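Robot Cell Lab, Session 7: The chip that wouldn't seat
Last updated: 2018-03-24

OK, so I promised last time I'd stop talking about path planning and tell you about a proper failure, and I have a good one! This is the February stall on the Pendel cell, which a few of you heard through the wall. Sang Trương was running it, I was writing the log, and the job was chip handling: pick up a processor, carry it over, set it down, let go.

The first 300 cycles were boring. Then on cycle 577 the arm stopped halfway through a move with a force fault. Sang cleared it, we jogged back (slowly, please, always slowly) and restarted. Same fault 7 cycles later. I said bad force sensor. Sang said bad force sensor. We swapped the sensor and lost an afternoon, and guess what, same fault.

Mei Pruitt finally did what we should have done first, and plotted the fault against the wrist angle. Every single stop was at the same end of the wrist's travel. A sick sensor doesn't care where the wrist is. A cable that's too short cares a lot! Somebody (me) had added a tie during a tidy-up, and at full rotation the cable went tight and pulled on the wrist. The controller read the pull as a collision and stopped, just as it's supposed to.

Now the safety part, and I'm not proud of it. Before Mei's plot I'd suggested raising the force limit to get us through the day. Don't do that. The limit is what protects your hand when it's in the wrong place, and you only change it with a written risk check and a second signature.

When you look at a stopped cell, look wider than the part. I want you checking the floor and the loose leads as well as the fingers. 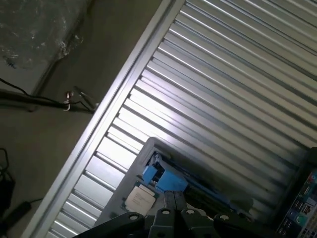
Fig. 1. Wrist camera view: gripper fingers, chip and blue plastic pieces, with cables on the floor to the left.

For next session, write me half a page: which log columns would have pointed to the cable on day one? Arlo Mbeki has the log file if you can't open the shared copy. Also read the Flokus manual chapter on protective stops, and bring your lockout tag.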